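Notes from the open day at Kendach, on a Thursday in October. Gunvor Bråten ran the sorting table and let visitors stay as long as they liked. I went for the robots and came home with a page of tips for clearing a kitchen table, so they go here with the other household pages.

## What the demonstration was

Two robot arms, one table, two baskets. Bath and household things go in the left basket, food goes in the right. Gunvor said the group has 34 objects in the cupboard and puts out a different handful each time. They have logged 2825 runs of this one job since they started.

The arms are slow. A person would clear the same table in under a minute. The slowness is useful if you want to see how a job is put together, which is hard to notice when you do it yourself at normal speed.

## Tips for sorting a table into baskets

1. **Settle on the groups before you pick anything up.** Two is enough for one table. If you make a third group for "other," most things end up in it.

2. **Set the baskets side by side at the far edge.** The front of the table stays clear for working, and both baskets can be reached from either side. Leave a hand's width at the ends so the handles are free.

3. **Let each side of the table have its own hand.** One arm can be at the food basket while the other is down by the pink cup with the long handle. Two people clearing up after dinner can split the table the same way and stay out of each other's reach.
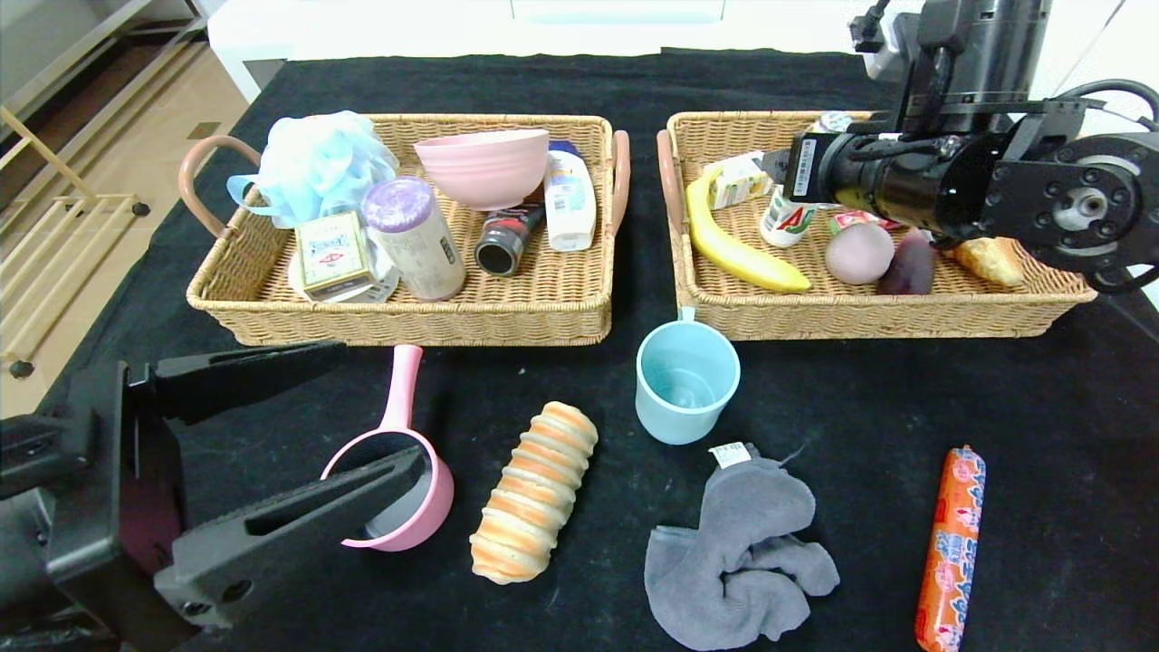

4. **Leave soft things for late.** A towel or a sock dropped in first takes up the floor of the basket, and bottles won't stand on it. Put it over or between the hard things.

5. **Stand bottles up if they will stand.** Check the caps first. At home I do this over the sink.

6. **Long items go in at an angle.** Bread rolls, bananas and sausages fit a rectangular basket better on the diagonal.

7. **Keep small boxes near the front.** They disappear behind a bottle and you buy another one.

## Baskets and cloth

Any rectangular basket with a handle at each short end will do. I use a Tveit one from the hall closet. A full basket should be lifted by both handles.

A plain dark cloth under the work makes pale items easy to find. It also shows every bit of lint, so go over it with a damp hand or a roller when you are done. I would not use it for flour or sugar.
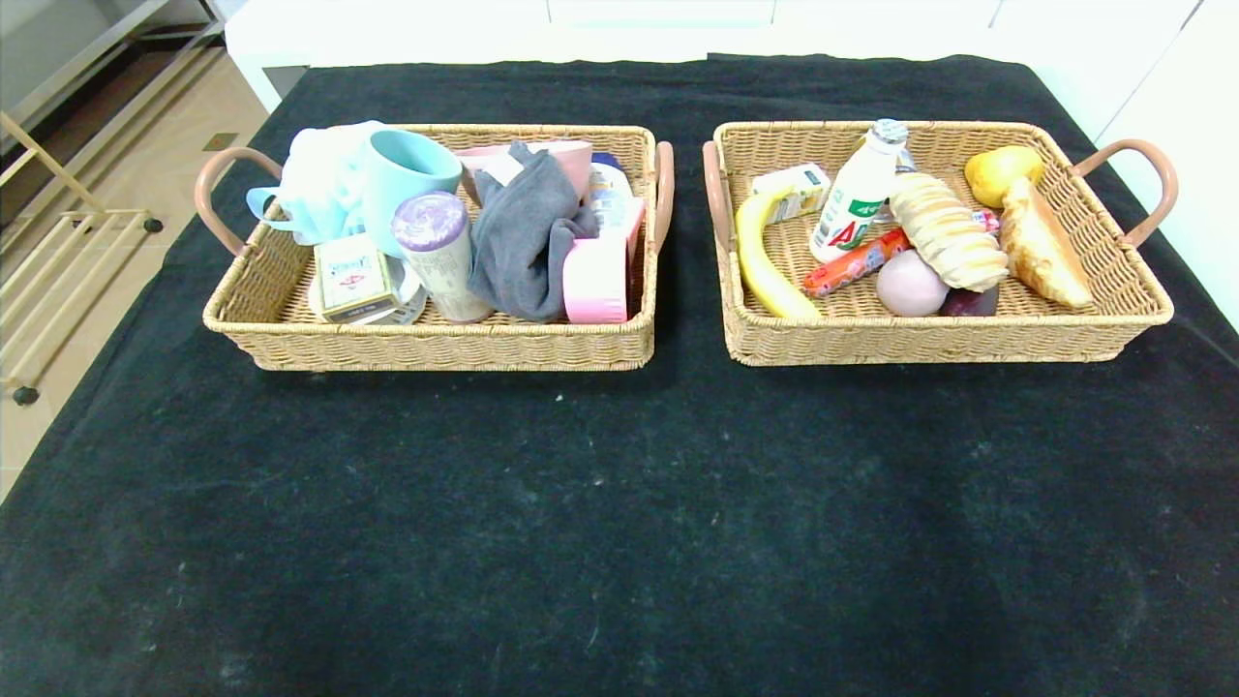

*Household things on the left, food on the right.*

## If you want to go

Prostari runs the bookings for the next open day. Groups are kept to 11 people. The parking lot is small, and the Jetness bus stops around 800 yards from the door. Wear flat shoes, as there are no chairs at the sorting table. Gunvor takes questions between runs.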